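Recording CPU swaps, continued. Open the load plate all the way before you start the take, then bring the chip in slowly so the policy gets plenty of frames right over the socket.

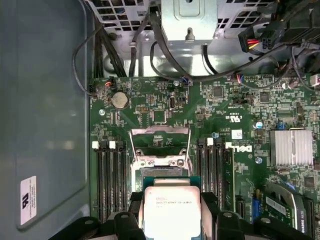
Issue 27

I keep approaches short - 12 seconds, tops.

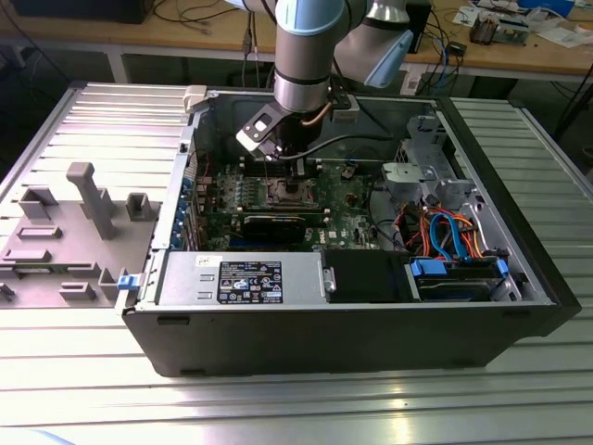

Variety is what my Mundbridge set was missing, so all 183 demos looked alike to the model. Now I shift the tower between takes. With the case on its side like this, the arm can come straight down, and I leave the side panel on the table next to it. Save, reset, go again!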